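October 18, 2019

We've had the arm in the Kiltgate break kitchen since September, and I keep meaning to write about it, so I'm doing it now with my tea getting cold beside me. Drilumia is trying it out on small chores, drawers and cupboards mostly, before anyone talks about the packing floor.

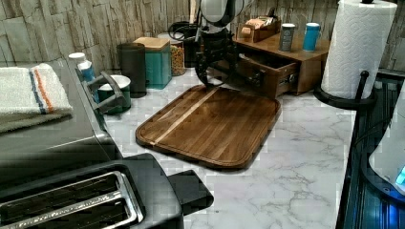 I was the grumpy one at first, I'll admit! After 24 years you get attached to your routines. But two of us from the early shift have been trained to run it, and my wrists are so glad of the change. I still worry what it'll mean for the folks over at Wevville, and I've asked. No answer yet.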